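Course Materials > Robot Software > Handouts

Unit 2: Time Alignment of Gripper and Camera Streams
Instructor: Renata Olszewski
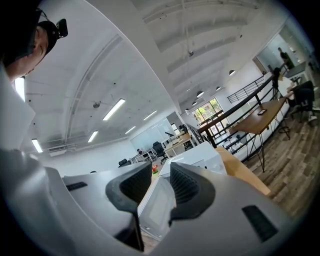
A learned policy is trained on pairs: what the camera saw and what the fingers were doing. If the two are paired wrongly, the policy learns to close late or early, and no amount of extra data fixes it. This unit covers the pairing.

Clocks. The camera delivers images at 30 Hz. Finger width is logged at 100 Hz. Each stream is stamped by its own clock, and the clocks drift. Treat the stamps as readings with an offset and a slope, both to be estimated per session.

Estimating the offset. Open and close the fingers several times at the start of a recording. Extract finger width from the images, resample both signals to 500 Hz, and take the peak of the cross-correlation. Repeat at the end of the recording. The difference between the two offsets, divided by elapsed time, gives the slope.

Interpolation. Width may be interpolated linearly. Orientation may not; use slerp on unit quaternions and check the sign of the dot product first. Never interpolate across a gap longer than 100 ms. Split the episode there.

Latency at run time. Exposure, transfer and inference all delay the command. Measure the total and discard the leading actions in each predicted chunk that are already out of date when they arrive.

Lab. Load the Wusora session from the course folder, fit offset and slope, and plot the residual. Then run the Fetport replay script with the correction on and off. Submit both plots and the fitted values in one file.

Reading: Lambert notes, sections on resampling and filter delay.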